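Speaker notes: Clearing the Table
Laurinda Prata, evening talk, December program

Doors at 6:30 p.m., start at 7:00. Forty minutes talking, then questions. Water on the lectern. Raquel Nogueira introduces me and handles the microphone for questions.

Opening (3 minutes)

Thank Raquel and the Pritchard reading room for having us. Say who I am: I have been going into people's homes to help them sort things out for a living, first with Wultora and now on my own. Tonight is about one piece of furniture, the table everyone walks past on the way in or out. It might be the dining table or the one in the kitchen. Whichever it is, things get put down on it.

Ask for hands: who ate at their table today? Who had to move something first? Wait for the laugh, don't rush on.

The notebook (6 minutes)

Explain the notebook. Over one season I wrote down every item I lifted off a client's table on the first visit. 3,382 items, 92 homes. Read those two numbers slowly, people write them down.

Of the 3,382, paper was the biggest group. Mail, school forms, receipts, manuals for things already thrown out. 513 items were clothing or something you wear or carry: gloves, scarves, hats, bags. 385 were keys, chargers, cords and batteries. The rest I did not sort well enough to talk about, and I should say so if asked.

Point to make: very little of it belonged on a table. Most of it came in on a person.

Coming in the door (8 minutes)

Tell the Horácio Neves story. He let me use his name. His table was clear every Sunday night and covered by the middle of the week. We stood in his hall and he walked me through coming home. Bag on the table, coat over the chair, mail out of the coat pocket and onto the table, keys on the mail. All of it done before he had turned on the kitchen light.

We did not buy anything. We put two hooks at shoulder height between the door and the kitchen, and moved the recycling bin into the hall. Mail gets opened standing over the bin. Allow a pause here for notes.

If the room is mostly families, add the part about low hooks for children. If not, skip to the basket.

One basket (10 minutes)

This is the main section. Don't let it get squeezed.

The rule is one basket on the table, and no second one. Anything small that lands on the table goes in it. When it is full, it gets emptied that evening, by whoever filled it. If you have two baskets you have storage, and then you need a place to eat.

What kind: something open, with no lid. Lids get things stacked on them. Woven is fine on a wood top, hard wire scratches. Tudor Vasiliu put felt pads under his wire one and they came off in a month. Size: you should be able to lift it with one hand when it is full.

Where: at the back or in a corner, never in the middle. In the middle it takes up four place settings. In a corner it takes up one at most.

Picture goes up now. Leave it up through the next section. 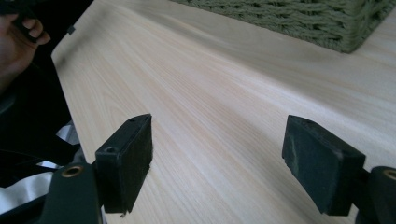 Page last changed: December, by L. Prata

Olive-green woven basket up in the corner, bare wood across the rest of the table. Let people look at it for a few seconds before talking. The point is how much tabletop you get back when the only thing standing on it is off to one side. Mention the rope-like weave for anyone at the back who can't make it out.

Then the strap or handle in the hand. Use it to go back to the hall: a strap belongs on a hook. Ask where their own bag is right now at home, and take two or three answers.

Care of the top (5 minutes)

Short, because someone always asks. Damp cloth along the grain, then a dry one. Brillska is what I use for sticky spots, a little on the cloth and never straight onto the wood. Try it first underneath where it won't show. For pale wood, wipe tea and coffee up right away. Lift the basket when you wipe, crumbs collect along the bottom edge.

Vasco Morais will want to talk about oil. Tell him after.

Trying it at home (5 minutes)

Clear the table completely once, onto the floor if need be. Put back the basket. Eat one meal there. Leave the hooks for the second week. Handout has the steps on one side and a blank tally sheet on the other, same layout as my notebook.

Questions

Likely ones: small apartments with no hall (back of the door works), homework (a tray that goes away at dinner), a partner who won't do it (start with your own bag and coat). Someone may ask about the Zidine drawer dividers from my last talk. They are for drawers, different evening.

Stop at 8:00, chairs need to go back against the wall. Leftover handouts to Raquel.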